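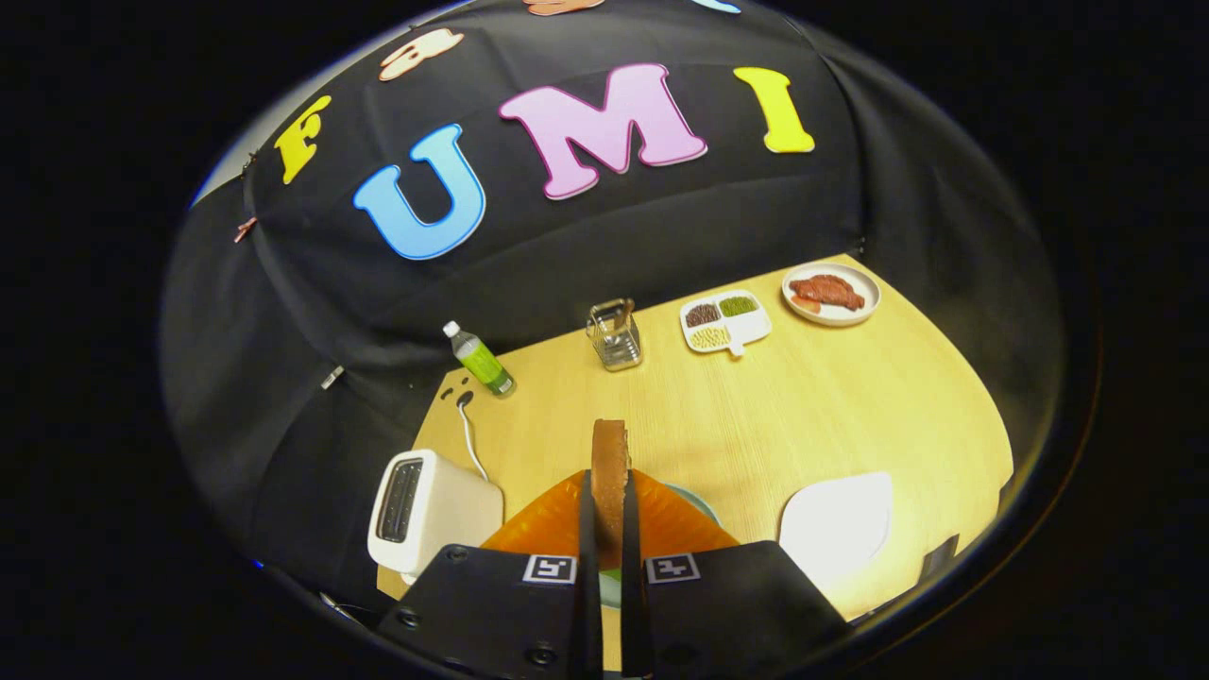 According to Vlasta Čierny, a gripper that closes well on a steel block tells you very little, and the first thing to ask of any home-built one is what it does with something that crumbles. That remark was made at our second open evening and has set most of the test programme at Cokon ever since.

Cokon is a shared workshop in Stomthorpe for people who build small automation at home and need a bench, a drill press or a second opinion. We occupy 88 square metres on the ground floor of the old Vondráček works. Membership stands at 248, of whom a fair number travel in from Voltville.

The current shared build is a two-finger gripper with thin inner jaw plates and a square printed marker on top of each finger. The markers let the software work out finger position from video – no encoder is fitted at the jaw. Toast is one of the standard test pieces. A trial is logged as a pass if the slice is lifted, held upright over a plate and released whole. The log held 1,656 trials at the last count, failures included.

Drawings, bolt lists and the trial log are kept on the workshop server and may be copied by any member. Changes to the jaw geometry go through the build meeting, held monthly except in January.

Bench space is booked in half-day slots. New members complete a short induction on the drill press and the soldering station before using either. Parts left on the shared bench overnight should carry a name – unlabelled parts go into the spares drawers.

Page last revised September 2, 2026.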